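Fiction / Workplace
November — by Lucía Cantero

Cell 70 at Stenamness ran without an operator from six. I kept the log. The arm stood over the drawer unit, gripper down, and I wrote: fingers open, no fault. 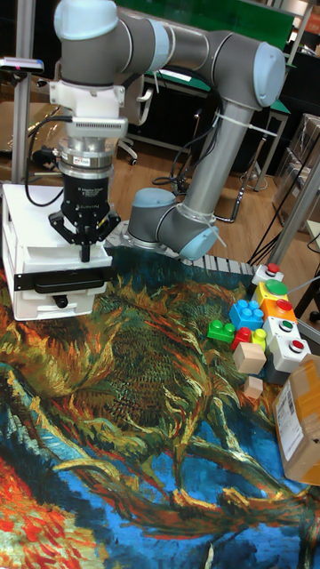
Second entry

My old rate was 278 picks a shift. The target was now 900, and my new duty was to watch. I noted one wooden cube apart from the rest, and the arm folded above the cloth. 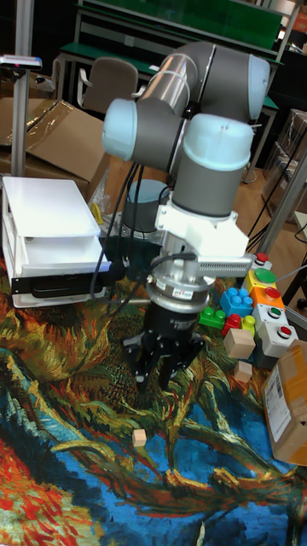

Figueroa said over the radio that watching paid the same as picking, and that his hands had stopped hurting. I logged the time.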